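From: Urs Hämmerli
To: leatherbench list
Date: Dec 17, 2022
Subject: Re: Edge finish on soft veg tan, and the thread question again

Pirmin Brunner wrote:
> I have now tried gum on the edges, beeswax on the edges, and gum
> followed by beeswax on the edges. All three look fine until the
> thing has lived in a pocket for a week, and then they go fuzzy
> like a peach. Is everybody secretly painting theirs? Also, has
> anyone used the Riedl thread in a pale color on orange? I am
> afraid it will look like a baseball.

Pirmin,

It will look a little like a baseball. Go thinner and the resemblance fades. I was using the thick stuff for years on the theory that thick meant strong, and what it mostly meant was that you could see every crooked stitch from across the street.

On the fuzz: I don't paint, mainly because I tried it once and got it on the dog. My guess is that you are going to the gum too early. Soft hide needs sanding first, a coarser grit than feels polite, then a finer one, then a barely damp sponge, and only then the gum. If you start rubbing while the fibers are still standing up, you are just combing them. Let it dry overnight between coats. I know you won't, but I am putting it in writing so that I can refer to it later.

The beeswax is fine as a last step. Warm it a bit and use a scrap of canvas, the rougher the better. My canvas came off a Jurkley tool bag that outlived its zipper, and I expect to be buried with it.

For color, and for how much the pale stitching shows, these are a fair guide: 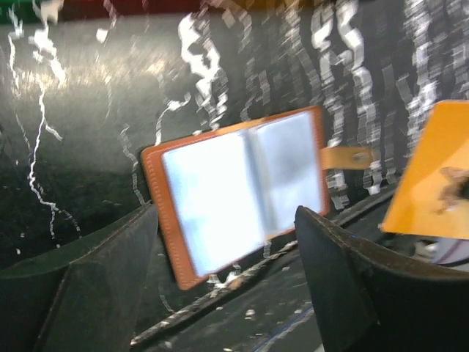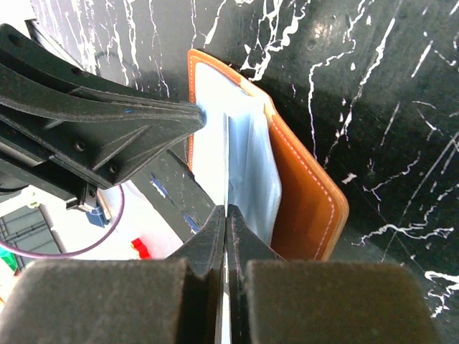
Card holder in orange leather with clear-type sleeves, pale stitching near the edge.

You asked last month about stitching distance from the edge, and Clanen's old pattern sheet has it wrong, or at least wrong for anything this small. Follow the sheet and your line sits so far in that the sleeves fight it. Follow your nerve and go too close, and the first hard tug tears straight through to daylight. I mark mine with a divider and then leave the divider locked at that setting until the whole piece is done. Resetting it halfway through is how I came to own 2 wallets that only look right from one side.

Snaps: set them before you glue anything, and test the setter on scrap of the same thickness. The Flevotness ones have a shorter post than they used to. I bought a box when they were cheap and have some 2,000 left, so if anybody wants a handful, write to me off list and pay the postage. I am not starting a business. My wife has been clear on this point.

As for selling at the market next year, I would not price by the hour. I worked mine out once, found that I was earning less than I did delivering newspapers at twelve, and was in a bad mood until Tuesday. Price it at what makes you willing to see it leave the house.

Send a picture of the peach when you get a chance. If it is only the corners, that is a different problem and probably your slicker.

Urs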